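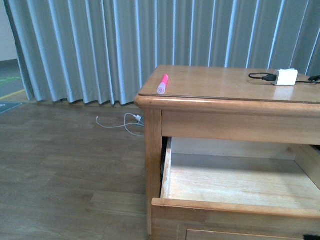
Por la redacción de Qaisi
1 de octubre de 2025
Reportaje

El rotulador rosa lleva toda la mañana entrando y saliendo del cajón. Lo digo con cierto cariño, porque después de tantas horas sentada en una silla plegable, con el cuaderno en las rodillas y un café que se me quedó frío dos veces, una acaba tomándole afecto a los objetos. Lo sacan, lo dejan sobre la mesilla, cerca de la esquina, lo vuelven a guardar, abren otra vez, cierran otra vez. Y entre una cosa y otra, alguien pulsa una tecla y queda registrado un ejemplo más.

Así se trabaja en Fendus, un equipo de 14 personas instalado en un piso reconvertido de Griltutard, donde los dormitorios siguen pareciendo dormitorios y la cocina huele a tortilla a partir de la una. Su proyecto se llama Flumness y pretende algo que, contado deprisa, suena casi modesto: que una máquina aprenda a recoger una habitación. Guardar lo que está encima, enrollar lo que cuelga, cerrar lo que quedó abierto. Las tareas que a cualquiera de nosotros nos pedía nuestra madre desde el pasillo, vaya.

Para eso hacen falta ejemplos, muchísimos, y aquí empieza la parte que yo venía a ver. El sistema no recibe una lista de instrucciones. Recibe demostraciones grabadas desde la altura de la cabeza, con el mueble visto más o menos como lo vería quien se inclina sobre él, y de esas demostraciones va sacando una idea de lo que significa, por ejemplo, dejar una mesilla despejada. La primera tanda, terminada en junio, reunió 1,000 episodios. La segunda va por 2,665 y sigue creciendo mientras escribo estas líneas.

La mesilla de la que hablo es de madera clara, color miel, con el canto delantero redondeado y un brillo discreto en la tapa. Se parece tanto a la que tenían mis abuelos que estuve a punto de preguntar de dónde la habían sacado. Al final lo pregunté, claro, y me contestaron que de una tienda de segunda mano a tres calles, igual que casi todos los muebles de la casa. Les gustan los que han vivido un poco. Un cajón con roces en el lateral enseña cosas que un cajón recién salido de fábrica se calla, y en Fendus tienen la convicción — muy defendida en las sobremesas, lo pude comprobar — de que las casas de verdad están llenas de roces.

Con los cables pasa algo parecido. Sobre la tapa hay un cargador blanco con su cable negro haciendo una curva, y en el suelo, junto al bajo de la cortina, otro cable, este blanco, enredado sobre las tablas. A mí me pareció el desorden corriente de cualquier cuarto. Para el equipo son dos problemas distintos y los dos bastante antipáticos. Un rotulador es amable: conserva su forma, se deja coger por el medio y tiene dos puntas que se distinguen bien. Un cable cambia de figura cada vez que alguien lo toca, se engancha en la pata de un mueble, arrastra consigo lo que tenga al otro extremo. Me enseñaron un cuaderno de anillas donde apuntan los tropiezos, y las páginas dedicadas a cables ocupan casi la mitad.

Luego está el asunto de los cajones vacíos, que me tuvo entretenida un buen rato. Yo daba por hecho que lo interesante era el cajón con cosas dentro, y resulta que también hay que enseñar el otro, el que se abre y solo muestra su fondo de madera pálida. El sistema tiene que mirar ahí dentro y entender que hay sitio. En las primeras pruebas, me contaron, confundía la veta del fondo con un objeto alargado y se empeñaba en recogerlo. Lo contaban riéndose, aunque aquella risa tenía detrás varias semanas de grabaciones repetidas.

La rutina de una sesión es más tranquila de lo que imaginaba. Primero se coloca la escena según una ficha: qué objetos, sobre qué mueble, con el cajón abierto o cerrado. La ficha deja a propósito un margen generoso, y quien prepara el cuarto decide si el rotulador apunta hacia la cortina o hacia el borde. Después se graba la demostración, se revisa a velocidad doble y se le pone una frase corta, escrita como hablaría una persona en su casa. «Guarda el rotulador en el cajón de arriba». «Recoge el cargador». Alguna frase se discute más que el propio movimiento. Presencié un debate de veinte minutos sobre si un cargador se recoge, se guarda o se quita de en medio, y confieso que tomé partido.

También se tiran grabaciones, y bastantes. Una mano que tapa el objeto en el momento clave, un cajón que se atasca, una frase que no casa con lo que se ha hecho. De la primera tanda se repitió una parte entera porque la luz de la tarde, filtrada por las cortinas plisadas, llenaba los muebles de rayas. Decidieron conservar unas cuantas de esas tomas rayadas — las casas también tienen tardes — y repetir las demás por la mañana.

El siguiente objetivo son otros 2,000 episodios, esta vez con dos muebles por cuarto y con ropa, que todos nombran con un suspiro. Los calcetines, según me explicaron en el rellano mientras yo buscaba el paraguas, son una especialidad aparte. Me invitaron a volver cuando empiecen con ellos, y he dicho que sí, que llevaré los míos.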